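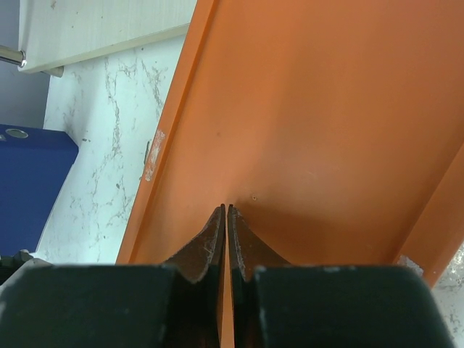

Werkstattbuch, 28. Februar 2023

Orange Tabletts, Lack am Rand. Čestmír meint, der neue Decklack von Skodoleck halte "praktisch alles" aus. Glaube ich erst, wenn ich es sehe. Am Rand ist links eine längliche Stelle abgeschabt oder mit etwas Weißlich-Rosa belegt, ich kann es nicht sicher sagen. Falls Belag: mit dem Kunststoffspachtel prüfen, kein Lösemittel. Rechts am Rand eine Abplatzung, weißlich grau. Ob das schon die Grundierung ist oder bloß Füller, müsste man anschleifen.

Auf der Fläche wenig: ein kleiner runder Krater mit bräunlichem Hof, dazu ein blasser Fleck. Der Krater sieht mir eher nach Einschluss beim Spritzen aus als nach Gebrauch, aber das ist geraten.

Datenblatt Grimshaw verspricht Kantenfestigkeit "bei sachgemäßer Anwendung" - damit kann man alles begründen. Schichtdicke an der Kante steht nirgends.

Plan: 2 Tabletts am Rand mit 600er anschleifen, nur dort neu lackieren, 6 Tage liegen lassen. Dann Gitterschnitt. Čestmír will gleich den ganzen Satz machen, bin dagegen. Im Juli hatten wir das mit den Okthorpe-Kästen genauso eilig und durften mehr als 5 davon wieder abbeizen.

Offen: Wer hat die Spritzprotokolle? Im Ordner fehlen sie.

Zuletzt im Werkstattbuch:
Grudley-Leisten, zweiter Versuch
Okthorpe-Kästen: Abbeizen
Absaugung, Filterwechsel

2 Kommentare
Kontakt | Impressum | Nach oben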